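Notas para a palestra -- Equinócio e fogueiras

Abrir sem slides. Perguntar quem já acendeu uma vela em setembro e por quê.

Ponto 1. O equinócio divide o dia quase ao meio. No grupo Nalavau tratamos a data como acerto de contas: o que entra na casa, o que sai. Pausa.

Ponto 2. O altar. Pão, sal, três maçãs. Quem mora em apartamento usa vela curta e prato fundo. Contar o caso do rito das 18h, com 70 pessoas e um só isqueiro.

Ponto 3. O caderno Vultumell reúne 167 relatos de sonhos da época. Ler dois, o do poço e o da avó. Não interpretar, deixar a sala falar.
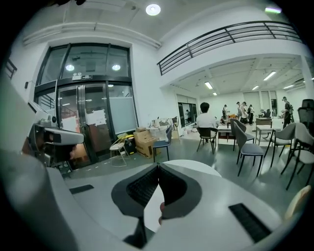 Sala de paredes brancas e piso cinza polido.

Fechar com a bênção curta, em pé. Avisar que o próximo encontro é no Clisero e que cada um leva seu pão.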